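Long Layovers, Short Tempers: What to Do With a Night Train Station

12/8/21

Missed the connection again. Third time this fall, same platform, same vending machine that eats singles. If you travel by rail for a living you learn the stations the way other people learn restaurants, and a few of them have gotten a lot better at keeping you.

Start with Ejigu. The old hall dates to 1718, back when it was a coaching inn, and the walls still sweat in the rain. But the waiting room upstairs has been redone. Real chairs, lamps you can read by, outlets at every second seat. Open till the last departure, no ticket check. The soup counter closes early so eat first.

Showers: 12 of them, downstairs past the lockers. Bring your own towel or pay for one. The towels are thin. Pay anyway. 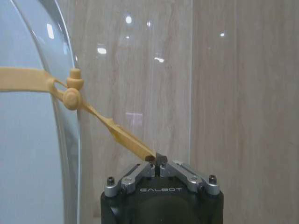 Sleeping, Sort Of

Pollico has the nap rooms everyone keeps asking me about. Two hours minimum, a door that locks, a bunk with a decent matress. I slept right through a boarding call, so set your own alarm, the speakers don't reach back there. Booking is at the desk only and the desk shuts for lunch.

No room left? Try the upper gallery. Benches without armrests — rare as anything these days — and it stays dim after the shops close. Cold by morning. Keep a sweater out of the suitcase.

Gridus is the odd one. Smaller, one cafe, but more than 300 paperbacks on the free shelf by the north stairs. Take one, leave one, or just take one. Mostly thrillers, a shocking amount of tax law. There's also a quiet room that isn't very quiet, it shares a wall with the baggage belt.

Kids do best at Plillus. Indoor play area between platforms, clean floor, a low window where they can watch the trains come in. Parents get coffee at the hatch next to it. Stroller loans are free with a deposit, and the line for them on a holiday weekend is no joke.

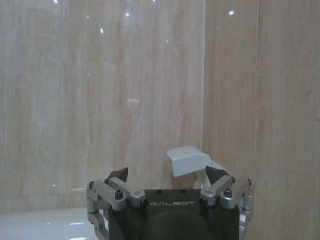 Wood-grain panels and gray metal.

What still needs work? Food after ten, everywhere. Wifi that makes you log in again each half hour. And luggage storage at Plillus, which went up in price over the summer with no sign posted untill you were already at the counter.

Ejigu says longer kitchen hours are coming in January. I'll be through there anyway, probly late, probably hungry. Will report back.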